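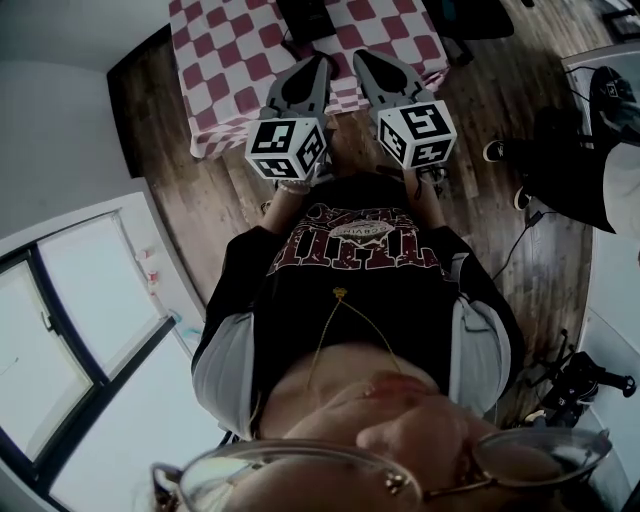 2020年1月17日(金)
宛先:Mavis Okafor様
差出:Teodora Omerović(Cotska ソフト担当)
件名:Horketti 進捗、把持データ系ソフト

取り急ぎ。移動中に書いてるので粗いです。表は来週ちゃんとしたのを出します。

## ざっくり

- マーカー姿勢推定:新版に入れ替え済み。動いてる。
- 時刻同期:直った。と思う。下に詳細。
- 軌道の再生(アーム側):遅れ。2週間。
- ツール類:ビューアは使える状態。ラベル付けはまだ手作業が残る。
- 予算:ソフト分は計画内。計算機の追加だけ相談あり(最後)。

## 姿勢推定

手持ちグリッパの後ろにキューブ、各面に白黒マーカー。頭側のカメラから左右それぞれの6自由度を出す、という構成は前回報告から変更なし。

変えたのは中身。前は面ごとに別々に解いて、一番見えてる面の結果を採用してた。手首をひねると採用面が切り替わって、そのたびに姿勢が跳ぶ。軌道がギザギザになって学習側から苦情。今は見えてる面のコーナーを全部まとめて一回で解く。面同士の位置関係は事前に校正した値を固定で使う。跳びはほぼ消えた。

残り:
- 一面しか見えないとき、まだ裏返り解が出る。前時刻の姿勢で選ばせてるが、見失った直後は効かない。
- 窓際の逆光。白い面が飛んでコーナー検出が落ちる。露出を下げると今度は手元が暗い。Dimitriou側の現場は窓が大きいので避けて通れない。適応しきい値を試作中。
- 左右のIDの取り違え。原因は設定ファイルの書き間違いでした。すみません。起動時にチェックを入れたので再発はしないはず。

## 時刻同期

カメラと指の開度センサの時計がずれていく件。録画開始時に一回だけ合わせていたのが元凶。長い録画だと終わりの方で開閉のタイミングが明らかにおかしかった。録画中も継続して補正するように変更。補正値もログに残す。

旧データは4セッション分を後処理で救済中。開閉の瞬間を映像から拾って合わせ直す方式。全部は救えないかもしれない。だめなものは捨てる判断をしたい、基準は別途相談させてください。

## 記録ソフト

Jiltexのロガーはやめました。ライセンスの話もあるし、落ちたときにファイルが丸ごと壊れるのが痛い。自前の分割書き出しに移行。途中で落ちても最後の一かたまりだけ失う。

チェック項目を録画直後に自動で流すようにした:
- 左右マーカーの検出率
- フレーム落ち
- 開度の範囲外れ
- 補正値の急変

引っかかったらその場で赤表示。撮ってる人がすぐ撮り直せる。これは評判いい。前は次の日に気づいてた。

## 軌道の再生・計画

ここが遅れてるところ。

人の手の軌道をそのままアームに流すと、肘の可動範囲に当たる。テーブル手前のへりに近い動作が特にだめ。人は体を引いて避けるけどアームの台座は動かない。いまは軌道全体を平行移動・回転して、逆運動学が全区間で通る配置を探す前処理を入れてる。最大1000通りまで候補を試す設定で、遅い。一本ごとに待たされる。

並列化すればいいだけの話なんですが、衝突判定のライブラリがスレッド安全ではなく、プロセス分割に書き直し中。これで2週間ずれた。

両腕同時はさらに後ろ。片腕が安定してから。順番は変えない方がいいと思ってます。

速度の平滑化は終わり。ただ強くかけすぎると、つかむ直前の減速がつぶれて指先が物を押してしまう。開閉の前後だけフィルタを弱めるようにした。パラメータは仮置き。

## ビューア

映像、左右の姿勢、開度を一本の時間軸に並べて見られる。コマ送り可。区間に印をつけて理由を書ける。ブラウザで動くので学習側のインストール不要。検索がまだ弱い。日付とタスク名だけ。失敗理由での絞り込みは次の版に入れる。

## リスク

1. 逆光の件が解けないと現場での収録時間帯が限られる。
2. グリッパの指を交換すると指先までのオフセットが変わる。校正値の管理が今は共有フォルダのテキスト。誰かが上書きしたら終わり。データ側に埋め込む形に変えたい。
3. 再生の担当が実質一人。

## お願い・判断いただきたいこと

- 計算機の追加1台。再生の前処理用。見積もりは別メールで送付済み。
- 旧データの廃棄基準。9割検出できてるセッションだけ残す案でどうでしょう。
- 7月の中間評価の範囲。片腕での再生までで固定したい。両腕を入れるなら人が要ります。

## 次回まで

- 前処理のプロセス分割、完了
- 裏返り解の対策、見失い後の再初期化も含めて
- 校正値の埋め込み、たたき台
- 救済データを学習側に渡す
- ビューアの検索(できれれば)

表とグラフは来週。抜けてるところあったら電話ください、メールは夜まで見れません。

Teodora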